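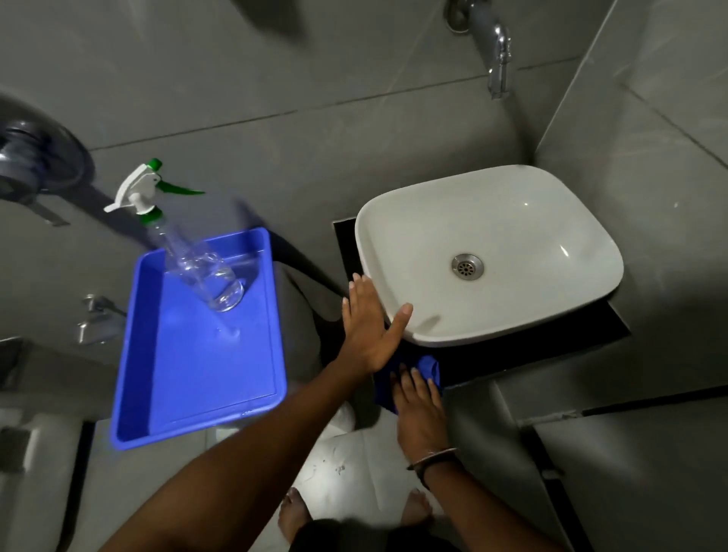 Looking after the new washrooms

The refit of the ground floor washrooms at Undudbridge House finished in February, and after a few months of daily use we have had plenty of questions about the sinks. People like the look of the white basins on black stone, but the black shows everything. Toothpaste, soap and hard water all leave a pale mark, and once it has dried on it takes a fair bit of rubbing to get off.

Hilkka Lehtinen, who looks after the Prirkholm wing, has put together a short routine that is now pinned up inside the store cupboard door. It takes 9 minutes if you keep to it.

Start with the basin. Spray the inside lightly, wipe round the bowl and go over the drain cover, where soap collects in the small holes. Rinse and leave it. Then do the counter, beginning at the wall and working towards you. Go slowly along the line where the basin meets the stone. Most of the grime sits there and it is easy to wipe straight past it. Finish with the front edge, including the underside, which gets splashed every time someone washes their hands.

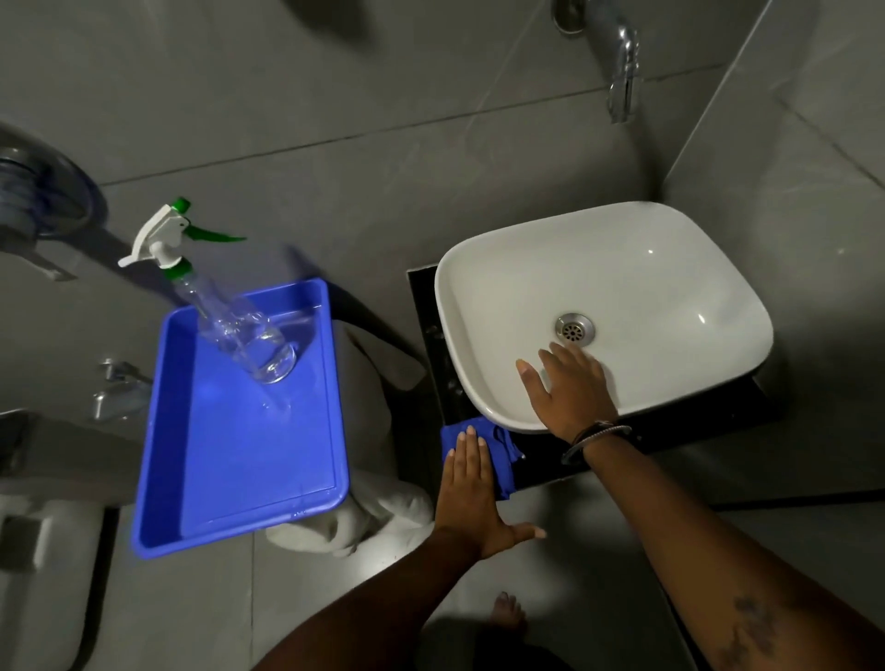

Wiping the front edge of the counter with a blue cloth.

Please keep the spray bottle in its tray when you are not using it. A bottle stood on the counter leaves a ring, and we have had two of those already. The trays can be rinsed out under the tap at the end.

Cloths are colour coded as before. Blue is for basins and counters only. Used ones go in the Stitiline bag by the back door and are washed on Fridays. We have ordered another 100, so there is no need to make one last the week.

On the product itself, we have changed to Sequeira bathroom cleaner, diluted at 40 ml to the bottle.
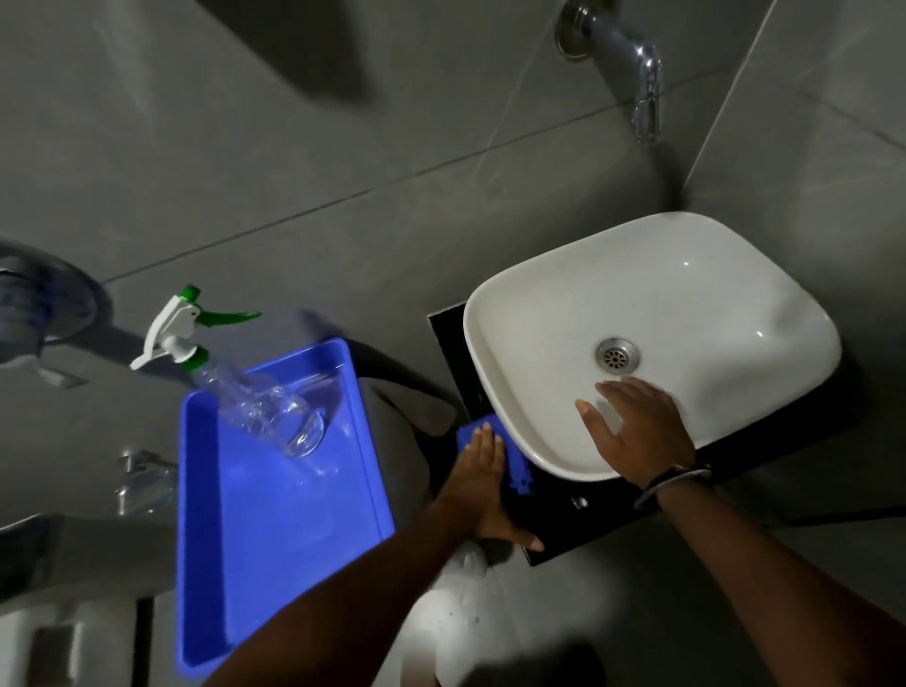 It should not be mixed with anything else, and please don't use cream cleaner or scouring pads on the stone. The counter in room 406 was scratched that way in the summer and the marks will not polish out.

Floors come last. Drips from the counter end up on the white tiles, so mopping first means mopping twice.

If a tap is dripping or a drain is slow, tell Tudur Rowlands or write it in the repairs book at reception. Spare bottles and trigger heads are on the middle shelf of the store cupboard.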